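Budgeting for hand-held grippers: how to plan a first order 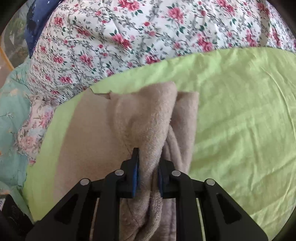

Start with the work, then count the tools. For household fabric tasks such as folding, pinching and spreading, one hand-held gripper per person is the minimum, and a two-handed task needs a pair. Write down which tasks you plan to record over the first season and mark each one as one-handed or two-handed. That list decides most of the budget.

Step 1. Set the number of units

Our plan for the Dirkedar site called for 8 grippers. Of those, 5 were in daily use and the rest were kept back as spares or used for training. If your supplier is slow to ship, keep more in reserve. A person with a broken tool still has to be paid for the shift.

Step 2. Get quotes on the same terms

Ask every supplier to price the same things: the gripper body, the camera and mount, a charger, one set of spare finger pads, and shipping to your door. We asked Vakico and Vukčević. The first quote we got back left out the mount and the charger, and it looked much cheaper until we added them. Ask for the price of single parts too. You will want to buy pivot pins and pads without buying a whole unit.

Step 3. Add the parts that wear

Pads go first. Fleece and other fuzzy cloth leaves lint on them, and they lose grip if they aren't cleaned. Plan on replacing pads on a schedule and put the cost on its own line. Joints come next. Check them for play once a week and write down what you find.

Step 4. Budget for the things you will handle

This line is often missing. Sheets, duvet covers, blankets and clothing cost money, and so does washing them. Buy a mix of thick and thin, plain and printed. Used bedding is fine and often better, as it already has pilling and worn edges.

Step 5. Add storage and computers

Video fills drives quickly. Price enough storage to hold two full copies of everything, plus one machine for checking recordings on site.

Step 6. Put it in one sheet

Our consumables line for the first season, pads and bedding together, came to 3622 dollars. We keep the sheet in a project folder called Vova with these columns:

Item
Supplier
Unit price
Quantity
Lead time in days
Replace after

Sort by lead time before you order. The longest one on our sheet was 11 days, for the camera mounts, so those went out first.

Last updated 20 March 2026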